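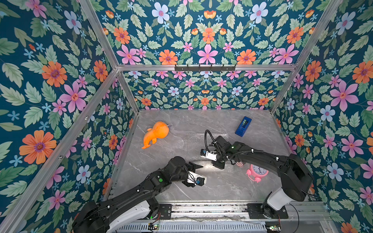 3.1 Setting

Studies of home packing have usually been carried out against plain walls and plain tables, a choice that makes results easy to compare but leaves out a feature of many real homes. Printed wallpaper, patterned counters and decorated tiles are common in the older housing of Drirkville and Gruvstead, and residents surveyed there in the earlier stage of this work often named busy surfaces as a reason for leaving small items behind during a move. The present setting was therefore given a strong pattern. Floral wallpaper on a deep teal background lines the left, back and right walls, with pink and orange blooms set among sage-green leaves, and the floor has a gray marble pattern. A row of small black hooks is fixed on the bar above the back wall. The same wallpaper and floor were kept for the whole study.

3.2 Selection of objects

Objects were chosen from the Wiegand household inventory, a list of 340 small items recorded in homes where a move was planned within six months. Items were left out if they contained liquid, had a sharp edge or needed more than one box. The remaining items were grouped by how easily they could be damaged, how well they held their shape, and how closely their colors matched those of the setting. The final set contained 14 objects, including ornaments, soft toys, boxed goods and packing material. Packing material was treated as an object in its own right. In the inventory homes it was often mislaid during packing, and a missing sheet of wrap delayed the next item as much as a missing box did.

Ornaments with irregular outlines were of special interest. A plain cylinder can be rolled in a single sheet with even cover on all sides. A vessel with folds in its walls and a flared mouth leaves gaps under the wrap, and the points of the rim carry most of the risk. The vase in Figure 2 was selected on these grounds. Its walls are creased, its waist is narrow, and the rim spreads into wavy lobes with a pointed projection on one side. The glossy surface also shows bright highlights, which may make the true edge of the piece harder to judge by eye.
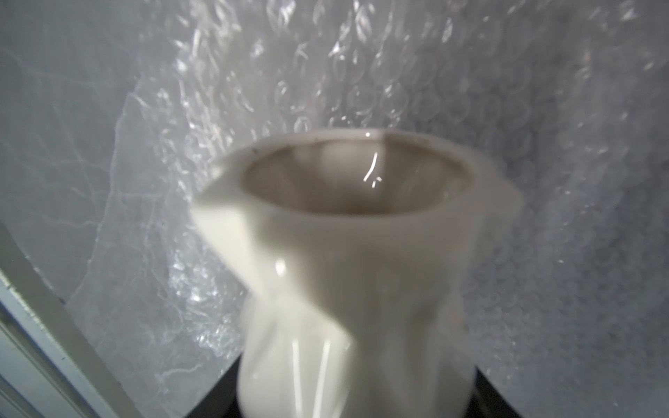
Figure 2. White ceramic vase with creased walls and an uneven, flared rim.

Soft items were included for contrast. They can be pressed into spare room in a box and can serve as padding for harder goods, a practice reported by many of the inventory households. Their outlines change with each placement, so that a person who has learned to look for a certain shape may pass over the item when it is lying on its side. The set included an orange plush toy, close in color to the largest flowers in the wallpaper. Bubble wrap was used in clear sheets. On the marble pattern a clear sheet is seen mainly by the light caught on its bubbles, and the gray of the surface shows through.

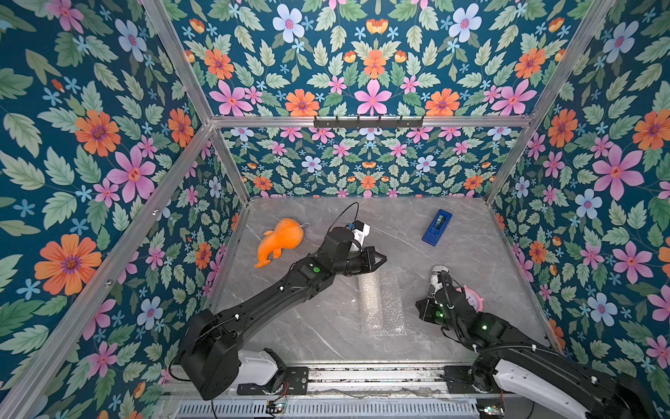 3.3 Layout and scoring

Objects were laid out loosely on the marble-patterned surface, with no fixed order and no printed guide marks. Layouts were drawn from the Gorklow schedule, which varies the distance between items and their nearness to a wall. Nearly 2000 placements were scored. Each score recorded whether the item was found, whether the correct material was chosen for it, and whether the item was fully covered when set down. Items were not scored for neatness. Where a soft item had been used as padding, it was scored together with the item it protected.

The orange plush toy and the clear wrap were placed near each other in several layouts to compare a bright, solid item with a pale, see-through one on the same surface. The central question for this comparison was stated before scoring began.

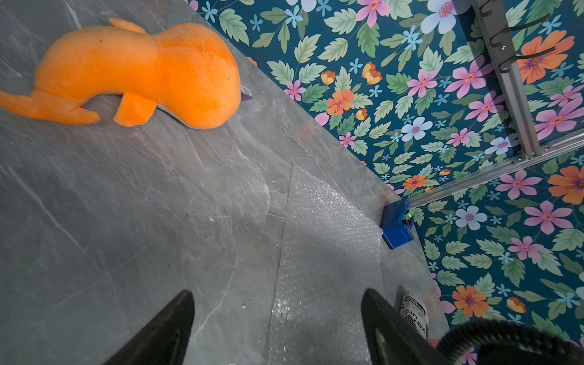 Which is more likely to be overlooked during packing, a small item or a see-through one?

The see-through item is more likely to be overlooked, and the difference was largest on veined or speckled surfaces. Size had a smaller effect once color was taken into account. Results by object group are given in Section 4.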